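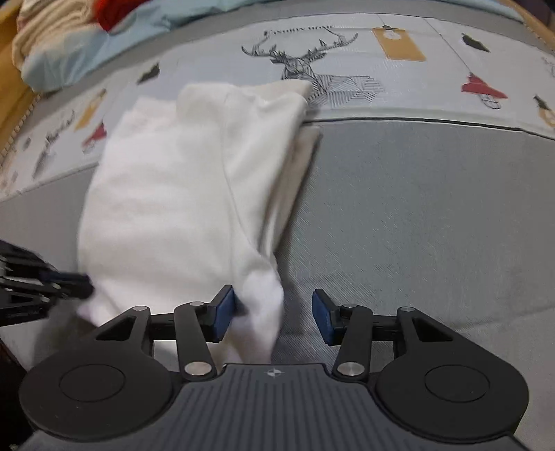
Blog > Around the House > Laundry

Folding on the bed, and other things I put off until Friday

Friday, June 11, 2021

So I've moved my whole folding operation to the bed and I'm not going back. The kitchen table was fine for years, but it's always got somebody's breakfast on it, and a white towel plus a smear of jam is a sad combination (ask me how I know). A bed is wide and soft and at pretty much the right height if you don't mind kneeling a bit.

My favorite part is the band with the deer on it. Big antlers, all done in straight black lines, with some lettering over his head that looks like FASHION HOME. I love him! I lay the white things out on the plain light gray part with one end up over the band, and then I've got a nice clear line to go by, thanks to that dark piping. It's the closest I'll ever get to a folding board.

My method, such as it is: lengthwise first, always. I used to go in half the short way and end up with these fat little bricks that fell off the shelf whenever I shut the closet door. Tineke Martens down the hall folds hers in long thirds and rolls them, and I tried that all through February, but my shelf is too shallow for rolls and they kept shooting out at me. Long way, smooth it with the side of your hand, then over and over again till it's a square-ish thing. Edges to the back. Done.

White stuff is fussier than the rest, I think. Every crease shows, and so does every gray corner that's been through too many washes with the socks. I've switched to Gosto powder for the whites and I do see a difference, though my sister swears by the Pop tablets and says I'm imagining it. I also stopped using softener on towels. They come out a little scratchier but they dry you off, and that seems like the point of a towel?

I set a timer for 10 minutes the last couple of loads to see how far I'd get. Further than I expected! The trouble is always the small things left at the end, the washcloths and the one pillowcase that has eaten a sock. Those go in the Cudard basket under the window and I pretend they're for tomorrow.

Still to do: the fitted sheet. I've watched two different people show me how to fold one, in person, slowly, and mine still looks like a dumpling. If you have a trick that works for short arms, please put it in the comments.

Print this post | E-mail this to a friend

5 comments

Ruxandra Stoica
Short arms here too. Tuck the corners into each other while it's lying flat on the bed, don't try to hold it up in the air.

Dimas Govindasamy
I just put mine straight back on the mattress. Never folded one in my life.

Gunvor Magnusson
Agree about the softener. My towels were like wax paper until I quit.

Ruoxi Dai
Deer bedding fan checking in! Do you wash whites hot or warm?

Tineke Martens
The rolls were fine, you need a deeper shelf :)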